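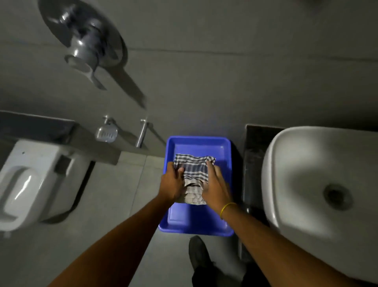 Ticket 3000
Site: Droststead, ground floor washroom
Category: Fixtures / cleaning
Fitting: Makham push tap, chrome
Status: Open, monitoring

Original report

Hi all, me again with the small washroom! Two things, and I'm putting them in one ticket as I think they're the same problem.

First, the push tap at the basin is slow to come back up. You press it, it runs, and then it keeps running well after you've dried your hands and gone. I timed it at 75 seconds this morning, and the other Makham taps in the building shut off long before that. Second, the mirror over it has a chalky grey haze that won't budge. I've been at it with the Woldemariam glass spray (the one in the store cupboard, same as we use on the windows) and it looks lovely for an hour, then dries back to the same blotches.

I suspect hard water for both. Happy to be told I'm wrong.

What I've tried so far

Glass spray and a dry cloth on the mirror, twice. No change.

Dish soap and warm water on the tap. Came up shiny, still slow.

Pressing the button hard over and over to free it up. It did seem quicker for a bit, then went back to its old ways by the afternoon.

Checked the isolating valve, fully open. Closed it a quarter turn, and the flow dropped but the timing stayed the same. Put it back.

Reply from maintenance desk (copied in from email)

Sounds like scale. Before we order a cartridge, can you try white vinegar on both? Mix it half and half with water, 300 mL all up is plenty. Paper towel on the glass, leave it, wipe off. On the tap use a cloth, and don't leave vinegar sitting on the chrome for long. Keep it off the grout too. If the tap is still slow after that, log it again and we'll get a Gekik service kit in.

My update

Right, so I gave it a proper go. I keep the cloths in the blue tray on the floor between the basin and the toilet, as there's not much room on the bench and I got sick of them sliding off the ledge. The checked ones are best for this job, they've got a bit of tooth to them and they don't leave fluff. Fold the cloth into a pad first or you'll be chasing loose corners the whole time.

The paper towel was the fiddly part. Two big sheets just about cover the mirror, but they wrinkle like mad when you smooth them down, and mine tore in a few places. Wherever there's a gap the glass misses out, so overlap them if you can (I didn't). I did the tap while I waited. 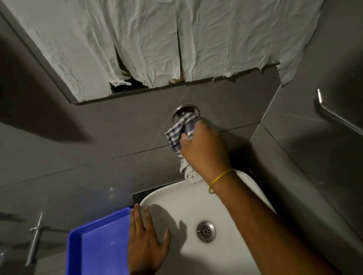 Last modified: 2023-03-08

Results: the mirror is so much better! The haze is gone from most of it, apart from one streak left of the middle, right where my sheets had split. I'll patch that bit with a fresh piece on the next clean.

The tap is better but not fixed. Most of the white crust was in the seam where the round plate meets the tile, and that wiped off fine with a corner of the cloth. More came away from under the lip of the spout. I rinsed the lot with clean water and buffed it dry. Timing is down to 40 seconds on a normal press, and it still hangs now and then if you push it off centre.

One thing I should have said at the start: it was running long in January too. I didn't log it then, sorry. I'd put it down to the cold.

Also noticed the drain grate in the basin is getting a bit of build-up in the holes. It drains fine, so I've just given it a scrub and left it.

Questions for the desk

Can I take the button off myself to look at the spring, or is that one for you? I can't see a screw anywhere and I don't want to go levering at the chrome.

Does the Gekik kit come with a new washer for behind the plate? If you're coming out anyway I'd like that done at the same time.

Could we have another pack of the checked cloths please, the same ones as last time. And white vinegar, the big bottle.

Leaving this open until the kit turns up. I'll time the tap again at the end of the week and add it here.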